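Equipment planning for robotic manipulation workcells

Equipment planning for robotic manipulation workcells is the process of choosing, pricing and scheduling the purchase of the hardware needed for a small robot work station. It is done before the first order is placed and is normally repeated each year. The term is used mostly in laboratories and small companies, where the same few people write the budget and later use the machines.

Scope

A plan usually separates the arms and their controllers from the end effectors, which are the parts that touch the work. Cameras, cables, frames and tables are listed after these. In the method known as the Zondside sheet, every line has a price, a delivery time and the name of the person who will accept the goods.

The end effector often receives too little money in a first budget. Fingers wear out, and a shape that holds a box well may hold a round or smooth thing badly. For this reason many buyers ask to try a gripper on their own objects before they sign. Toy food is common in such trials, being cheap and easy to replace.

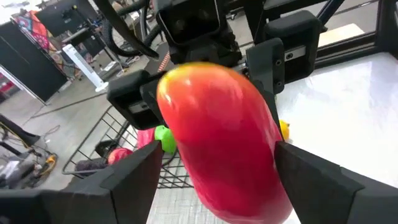
A glossy toy held between two black gripper fingers, with a wire basket of other toy items behind.

Budget lines

Niall Moncrieff, who wrote the Zondside sheet, divided the costs into 4 groups: purchase, installation, consumables and reserve. Installation covers the frame, the electrical work and the hours of the people who build the cell. Consumables include spare finger plates, cables and the test objects themselves. In the original sheet, any single item over 1000 euros needs 2 written offers.

The reserve is kept for things which were forgotten. Experience at Carkov, a maker of packing lines, showed that it was spent mainly on cable guides and on longer cables, as the first ones were ordered before the height of the arms was fixed.

Space and surroundings

The floor plan should be drawn together with the budget. A cell with two arms needs free space over the table as well as beside it, and the place of the basket or tray must be decided early, as both arms may have to reach it. The surface of the table is also a matter of purchase. Glossy tops are easy to clean, but they give reflections, and the buyer should check these with the chosen cameras under the lights of the room. 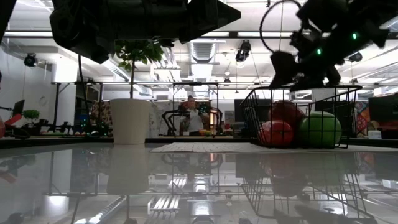 Two black grippers over a reflective tabletop, the right one above a wire basket with three balls.

Suppliers and delivery

Arms and grippers may be bought from one supplier or from several. The Vevari guide, last revised in April, advises a single supplier for a first cell, so that questions about the connection between arm and gripper go to one address. Sandu, a reseller, offers the parts separately and leaves the mounting to the customer. The second way is cheaper on paper, but the hours of mounting have to be added to the installation group.

See also

Acceptance test
End effector
Total cost of ownership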